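Visit report: Tamstead, equipment planning for the handling project

Prepared by Lachlan Mudgway for the equipment budget group, Zelness
Sunday, September 30, 2018

Purpose

Bronwyn Ashby and I visited the Tamstead site to see hand-held gripper recording in regular use before we commit money to it. Our current plan has one line for "data capture equipment" and one for "robot arms," and neither line has been revised since it was written. The visit was meant to answer three questions: what a working station consists of, how much floor and storage it takes, and which items wear out.

Tamstead let us stay for a morning and part of the afternoon. We talked to the operators between runs and to the site lead over lunch. We did not see the arms, which are in another building. Everything below is about the recording side unless stated.

Arrival and general arrangement

Visitors come in on the ground floor and sign a sheet. Lockers are to the right of the desk. Bring a photo ID; mine was checked twice. Parking is limited and the lot on the far side of the road charges by the half day, so claim that separately.

The site lead gave a short introduction covering safety, then the work plan for the day. Work is issued as task sheets. An operator takes a sheet, collects the objects, does the task with the hand-held gripper, resets, and repeats. A sheet calls for 60 repeats unless it says otherwise. The tasks are household handling: bags, small containers, garments, bottles. A supervisor reviews a sample of each sheet later the same day and either accepts it or sends it back.

Operators work at ordinary furniture. Tamstead considered buying standard benches and decided against it, on the argument that the finished robots will have to cope with whatever table they are given. We had allowed for adjustable benches. I suggest we strike them from the first purchase and use the tables we have, plus a few secondhand ones of different heights.

Stations and operators

The number we asked about most was how many kits are needed per operator. Tamstead started with one each and found that a single fault stopped a person for the rest of the shift. They now hold 17 complete kits against 15 trained operators. The two spares cover most days. When a third kit fails, somebody moves to sorting objects or reviewing recordings until one comes back from repair.
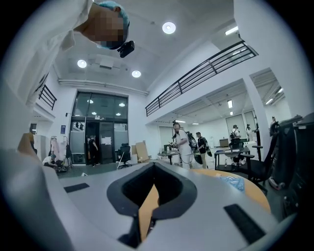

Bronwyn asked whether the spare kits could be kept as parts instead of assembled. The site lead's answer was no. An assembled spare goes into service in a few minutes, while a kit built from parts has to be checked and calibrated, and that takes most of an hour if the person doing it has done it before. We should budget for assembled spares.

Training takes two days. The first is spent on handling and on the order of steps at start and finish. The second is real task sheets with the results thrown away. Tamstead counts those two days as a cost of the equipment, and the cost recurs each time an operator leaves. Our plan puts training under staffing, with no figure against it. It needs one.

What a kit consists of

The hardware at Tamstead was supplied by Bettencourt, with batteries and chargers bought separately. For planning purposes the items per operator are:

Hand-held gripper, with its pads fitted
Backpack with power and recording unit
Two battery packs, one in use and one charging
Cables, two full sets
Spare pads
Carrying case

The case is worth paying for. Tamstead bought the first kits without cases and kept them on open shelves, and connector damage in the first months cost more than the cases would have. Cables remain the most frequent failure. They fail at the connector, usually on the backpack side, and the repair bench replaces them whole. Ask any supplier for the price of a cable set before asking for the price of a kit.

Pads are a consumable. Their life depends on the task sheet. Cloth and plastic film are easy on them; anything with a hard edge is not. Tamstead replaces them on a fixed schedule and accepts that some are discarded early, having tried inspection first and found that two people inspecting the same pad gave different answers.

Weight on the back was the subject operators raised without being asked. The limit on continuous wear is one hour, followed by a break with the pack off. This reduces recording time per shift well below the figure in our plan, which assumes six hours. The site lead would not give us a single number for hours recorded, but said that anyone planning on more than four would be disappointed. I have used four in the revised sheet.

Space

We were shown three working areas. None was purpose built. The site lead's rule is that two operators should be able to work back to back without either entering the other's recording by accident more than occasionally, and that a walkway must stay clear at all times. Storage takes more room than expected. Objects for the task sheets arrive in cartons and have to be kept sorted, and cartons for finished sheets are held until review is complete.

Our room at Zelness would hold four stations on this basis, where the plan shows six. The remaining two could go in the training room if it can be released in December. If it can't, I would buy four kits plus one spare and hold the rest of the money.

Power was not a difficulty. Charging is done in one place, on a metal shelf away from the exits, with a timer and a log sheet. Our facilities people should be consulted on the shelf before we order batteries, as they will want a say in where it goes.

Network was a difficulty. Recordings are copied off at the end of each shift, and the first network link could not finish overnight. Tamstead paid for a faster link in its second quarter, which had not been in the budget. We should get a quotation for ours now.

Costs

Prices were shared with us in confidence and are in the separate sheet. One figure can be given here. Tamstead spends some 800 dollars a month on objects and consumables for the whole site, including pads, tape, bags, cartons and replacement household items. Our plan has nothing for this. Scaled to our number of stations it would be a good deal smaller, but the object sets have a minimum cost that does not scale, and I would enter half of Tamstead's figure for the first year.

Repairs are handled by one technician who splits the week between the recording kits and the arms. The Bettencourt warranty covers the gripper body and the recording unit and excludes cables, pads and batteries. We also looked at a brochure for the Drekari kit, a lighter design with a shorter battery life. Tamstead has not tried it. Bronwyn has asked Drekari for a loan unit and a written statement of what their warranty leaves out.

The question of leasing came up. Tamstead bought outright and would do so again for the grippers. For the backpack units the site lead was less sure, as the recording hardware has already been revised once and the older units need an adapter. If we can lease the backpacks separately for twelve months, I think we should.

Changes proposed to our plan

1. Split "data capture equipment" into kits, spares, consumables, storage and network.
2. Reduce stations from six to four until the training room is settled.
3. One assembled spare kit in the first order.
4. Remove the adjustable benches.
5. Recording time per operator per shift: four hours, down from six.
6. Enter the two-day training cost under equipment, repeated for each new operator.
7. Delay the order for the second arm until review results exist for the first batch of sheets.

Item 7 will be unpopular. The arm has the longest delivery time of anything on the list, and delaying it moves the demonstration. Against that, Tamstead's arms stood unused for most of their first quarter, waiting for accepted recordings, with the warranty period running.

Open points

Bronwyn is to get the cable and battery prices in writing. I am to measure the training room, including the door, and to ask facilities about the charging shelf. We still have no answer on whether insurance covers kits taken off site. Tamstead's does not, and they have stopped lending them out.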